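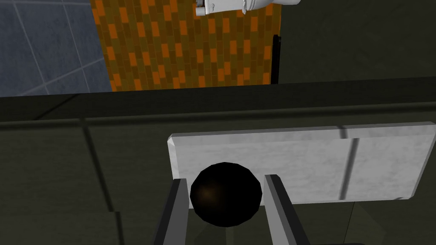 A simulated gripper with its fingers on either side of a dark sphere, a white block behind it.

Writing the Rules Before the Robot Moves
Good practice for simulated manipulation trials is still mostly local custom. A short working document called the Drunitz rules tries to put it on paper.

2023-07-07

A simulated trial costs very little to run, and that is the source of most of the trouble with simulated trials. A team with a two-armed robot model and a furnished apartment model can queue several hundred attempts before lunch, throw out the ones that look odd, and report a success rate by the end of the day. The number may be correct. A reader outside the team usually has no means of checking.

The Drunitz rules were drafted to give that reader something to check against. The document runs to 9 clauses and was circulated in May in its second version. It covers manipulation in household simulations: picking up small objects, moving them, opening doors and drawers. It does not cover driving, walking, or anything that flies. It is written for the people who set up and report trials, and it assumes they already know how a physics engine works.

Allico, which builds apartment models and sells trial hours on them, adopted the rules for all of its own published figures. Ding, a smaller firm working on two-arm control, adopted seven of the clauses and has stated in writing which two it left out. Both approaches are allowed. Clause 1 requires only that a report name the clauses it follows and the clauses it does not.

What counts as a trial

Clause 2 defines a trial as everything between a reset and the next reset. This sounds obvious, and in practice it is where most reports differ. Some teams start the clock when the arm first moves. Others start it when the gripper enters a set distance from the target, so that an arm that never gets near the target is not counted at all. Under Clause 2, a trial that stalls, times out, or sends an arm through a wall is a trial, and it is counted as a failure.

The clause has one exception. If the simulator itself stops with an error before the first control step, the trial is void and may be run again with the same seed. The void run stays in the log.

Allico's first batch under the rules shows the effect. The firm scheduled 500 trials of a grasp-and-move task. Under its old method it would have dropped every run in which the gripper did not reach the object. Under Clause 2 all 500 were scored and 404 were successes, a rate just under 81 percent. The old method would have given a higher figure from the same log. Allico published the lower one and kept the task in its catalog.

Contact, grasp, and lift

Clause 3 deals with small objects and is the longest in the document. It separates three events that are often reported as one. Contact is recorded when either finger touches the object. A grasp is recorded when both fingers are in contact with it and remain so for a set number of control steps. A lift is recorded when the object has cleared its support surface by a stated height and no part of the robot other than the fingers is touching it.

A sphere is the standard test object for this clause. It has no flat faces, it rolls when one finger arrives before the other, and it shows up friction settings that have been raised too far. A sphere that can be picked up by one finger and left hanging there is a sign of a contact parameter that needs attention, and the clause asks for that check to be made before scoring begins. Friction values for the object, the fingers, and the table must be given in the report. If they were changed after the first scored trial, the batch starts over.

Objects placed near other objects get their own paragraph. A neighbor within one gripper width of the target must be listed along with its mass and whether it is fixed in place. A fixed neighbor can act as a backstop, and a ball pushed against a backstop is a good deal easier to grasp than a ball in open space. The rules do not forbid such layouts, which are common in real kitchens. They require that the layout be declared and that results from it be kept apart from results in open space.

Doors

Doors are handled in Clauses 4 and 5. The first covers the state of the door at reset, the second covers what the arms may do to it.

The starting angle of every door within reach must be recorded, including doors that are no part of the task. A door that begins slightly open may be pulled by its edge, and the latch is then never tested. Reports that mix closed and partly open starts under the single heading "door opening" are, in the view of the drafters, not usable for comparison. Clause 4 calls for separate rows. 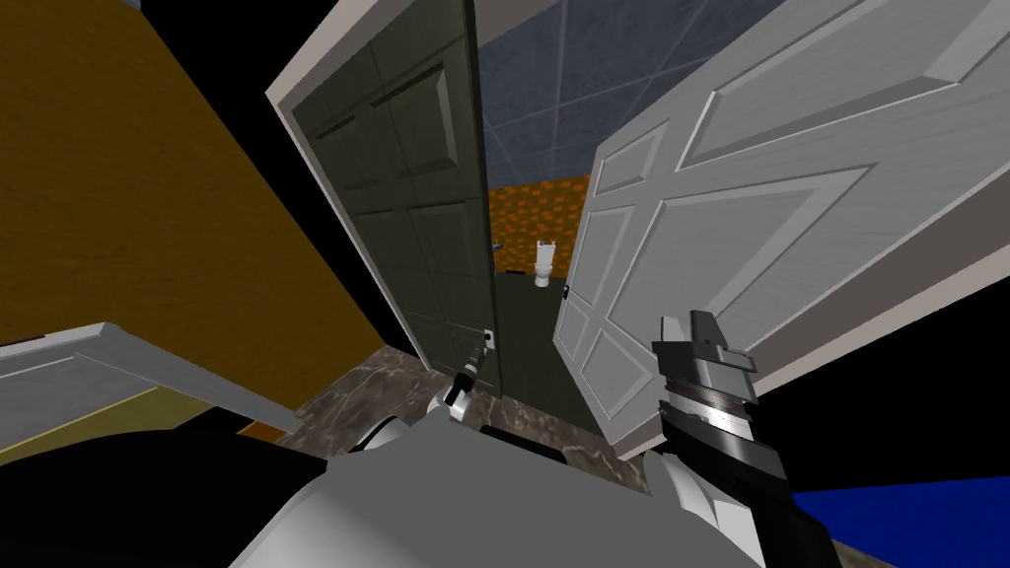
Clause 5 adds the two-arm case. Where one arm is assigned to a handle and the other is near a second door, each arm must have a declared target before the trial begins. An arm with no declared target is treated as idle, and any contact it makes is logged as unplanned. A fixed limit on unplanned contact was discussed for the first version and dropped, as the right limit depends on the stiffness of the arm model. The current text asks for peak force and total contact time instead, and leaves the judgment to the reader.

Handle type also matters. A lever can be pushed down by the outside of a closed gripper, and a round knob cannot. Clause 5 asks that the handle be named by type and that the report state if a grasp on it was required for success or if any motion that released the latch was accepted. Ding's reports accept any motion. Allico's require a grasp. The two sets of figures should not be placed side by side, and the rules say so in a footnote.

Cameras and views

Clause 6 covers the viewpoints from which a trial is recorded. A view used by the controller and a view kept only for review have to be labeled as such. A controller that was given a fixed overhead view has information that a wrist view does not supply, and the difference can be larger than the difference between two control methods.

The clause also sets out what to do when the view leaves the modeled space. Apartment models are usually built to be seen from inside at standing height. Once a view is mounted on a moving part, it may tilt steeply and catch areas where no geometry exists, and these are drawn as flat black. The frames are to be kept. Trimming them from the log changes the timing of everything after them, and a learning system trained on trimmed logs will meet the untrimmed version later in any case — usually at a worse moment.

Surfaces and finishes may be varied between trials, and many teams vary them heavily, pairing tile, brick, and marble in ways no builder would. Clause 6 permits this without limit. It asks for the list of textures and the seed that selected them.

Logs, seeds, and stopping

The remaining clauses are administrative. Clause 7 requires the full set of seeds. Clause 8 requires that the number of trials be fixed in advance and written down, with a minimum of 80 per task condition. A team that stops early because the rate looks good has not met the clause, and neither has a team that keeps going until it does.

Clause 9 covers the reuse of results. A figure obtained under one version of a simulator may not be carried over to the next without a repeat run of at least one full condition. This is one of the two clauses Ding has declined, on grounds of cost. The other is Clause 7. The firm releases its seeds to customers under contract and does not publish them.

Where the rules fall short

The document says nothing about how well a simulated result predicts a physical one. The drafters left the subject out on purpose, and the omission has drawn the most comment. Wandedport, a test site with a physical apartment built to match one of Allico's models, has begun running the grasp-and-move task on hardware using the definitions in Clauses 2 and 3. No results have been released. The site has already reported one practical problem with the text: the grasp definition counts control steps, and its hardware controller runs at a different rate from the simulated one. It has asked for the hold to be given in seconds.

That change is likely to appear in the third version. A proposal to add a clause on drawers is also open, as is a request to define "reset" for scenes in which a loose object has rolled off the table and come to rest somewhere under the furniture. The present text has the object returned to its starting position and leaves open whether the arms must be returned first.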